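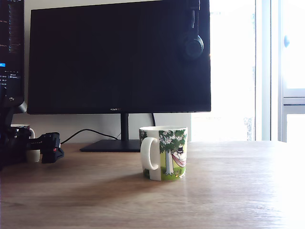
October, wage model notebook, started a little after 2 in the afternoon

Right, picking up where I left off before lunch, and I want to get this written down properly while it's still in my head, as Peadar Hegarty asked me last time why we'd changed the way we treat loan players and I had to go and dig through three old entries to find my own reasoning. Sorry again, Peadar.

So, the club accounts. The question for this stretch of work is still how much of each club's income goes on wages, and whether the squads we'd call expensive are the ones that finish higher. Simple enough to say over a cup of tea. The trouble is that the clubs don't all mean the same thing by wages. Some put the whole payroll in one line, players and coaches and the people in the ticket office, and some split out the football side in a note near the back. Breathnach does the split beautifully, bless them, with a little table and last season's figures next to this season's. Zulimmont gives one number and a paragraph about the spirit of the dressing room.

I've decided (Ailbhe Scanlon agrees, or at least she nodded) that we use total staff costs for every club, even where we have the finer figure. It's a blunter measure but it's the same blunt measure all the way down the column. The finer figures go in a separate sheet called football_only and we can look at them later for the clubs that have them. Please don't mix the two. I did it myself this morning and got a lovely graph that meant nothing at all.

Loan players next. Old rule: the wage counts with the club that holds the registration. New rule: it counts where the accounts say it was paid, and if the accounts don't say, it stays with the parent club and gets a flag. This matters more than I'd thought. Drusari had half a midfield out on loan last season, and under the old rule they looked like big spenders with nobody on the pitch to show for it. Under the new one they drop a fair way down the list and sit about where you'd guess from watching them.

Promotion bonuses are still a nuisance. When a club goes up, the bonuses land in the same year's accounts, so the wage bill leaps and it looks as if the spending caused the promotion, when it's partly the other way about. Borghild Wallin has been on at me about this since the summer and she is quite right. For now I've taken bonuses out wherever the notes name a figure, and for the rest I've run it both ways. The slope is gentler with bonuses out, as you'd hope. I'd want to see it across more seasons before I said anything louder than that.

Ran the reshuffle test again, 600 goes, with league positions dealt out at random among the clubs each time. The real link between wages and position is stronger than nearly all of the shuffled ones, so there is something there. I then did it with the relegated-from-above clubs left out, the ones still living on their payments from the division higher up, and the link got a good deal weaker. That's the bit I find interesting! It may be that most of what we're seeing is a handful of rich clubs at the top and a great muddle underneath, and in the muddle the money doesn't tell you very much. Aisling Foley has been saying as much for ages from the terraces, with no spreadsheet whatever.

A silly one, for the record. Flusard changed the end of their financial year, so one set of their accounts covers an odd stretch of months and I'd been treating it as a full year. I only noticed because their income seemed to have collapsed and I couldn't remember any great disaster there, apart from the football. I've left that season out for them altogether and not tried to scale it up. Match income comes in lumps and a summer month isn't worth the same as a winter one.

Rang Eamon Flanagan mid-afternoon about how clubs show transfer fees. He was very patient. The short of it is that a fee is spread over the length of the contract, so a big signing shows up as a slice each year and not as a lump, and none of it belongs in wages. I knew the first part. What I hadn't quite taken in is that when a player signs a new deal halfway through, what's left of the fee gets spread again over the new term. It doesn't touch our wage column, but it does muddy the profit and loss figures, so I've put a note at the top of that sheet. He also said to be careful with clubs that have sold their ground to the owner and rent it back, which I'd been meaning to look at and had been putting off.

Checked the typed-in figures against the accounts, 50 lines picked by random draw. Two wrong, both mine, both a swapped pair of digits. Corrected, and I've asked Ailbhe to draw a fresh lot and check them herself, as I'm plainly the wrong person to mark my own work.

Still to do:

Ground sales, go through the property notes club by club.
Borghild's bonus question, two more seasons at least.
Ask Peadar whether he wants attendance in the model or kept apart. I lean towards apart, but he had an argument for putting it in and I've forgotten what it was.
Rename the columns. "wages_new_2_final" is not a name.

Stopping here, the last bus won't wait. The current run is saved in the shared folder with the loan flags in it, and the older one is next to it marked do not use.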